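# Zundbridge — transcripciones de debates públicos sobre clima

Hola, y gracias por asomarte por aquí. Zundbridge es una colección de transcripciones de jornadas, mesas redondas y audiencias abiertas sobre política climática local, reunidas poco a poco desde la oficina de Stustden y revisadas después en Grakis. Nació porque queríamos comparar cómo hablan los ayuntamientos de la misma promesa de un año para otro, y fue creciendo hasta pedir su propia ficha.

## Qué contiene

- 690 intervenciones en texto plano, una por archivo
- 29 actos públicos, presenciales o en línea
- 8 categorías temáticas (energía, agua, transporte, residuos, vivienda, suelo, industria y financiación)

Cada intervención dura unos 30 minutos como máximo; las más largas se partieron por los turnos de palabra. Los textos están en español y conservan las muletillas, que a nosotros nos gustan y que a más de uno le servirán para estudiar el habla de los actos oficiales.

La categoría de industria es la que más cariño nos ha costado — se mezclan en ella la reconversión de fábricas, el empleo y la compra de maquinaria, y las fronteras no siempre están claras. Si dudas entre dos etiquetas, mira el campo `tema_secundario`, que casi siempre está relleno.
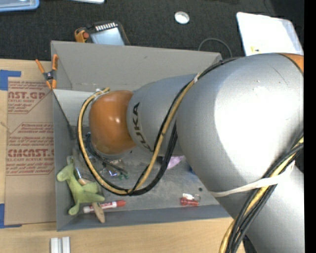
*Brazo robótico KUKA sobre una cubeta gris.*

## Cómo se anotó

Usamos la guía Rácz, versión de abril, con dos lecturas por texto y una tercera cuando no había acuerdo. Los nombres de asistentes del público se sustituyeron por `[ASISTENTE]`; los cargos se dejaron tal cual.

## Limitaciones

Hay muchos más municipios costeros que de interior, y el audio de algunas sesiones en línea era bastante flojo, así que encontrarás marcas `[inaudible]` en sitios inoportunos. No recomendamos usar la colección para medir la opinión de la ciudadanía: quien pide la palabra en estos actos suele venir ya muy convencido de algo.

## Uso

Puedes reutilizar los textos citando la colección y la versión. Si encuentras una errata, abre una incidencia con el nombre del archivo y la línea — las leemos todas, aunque a veces tardemos un poquito.

Contacto | © Zundbridge, Stustden | Volver arriba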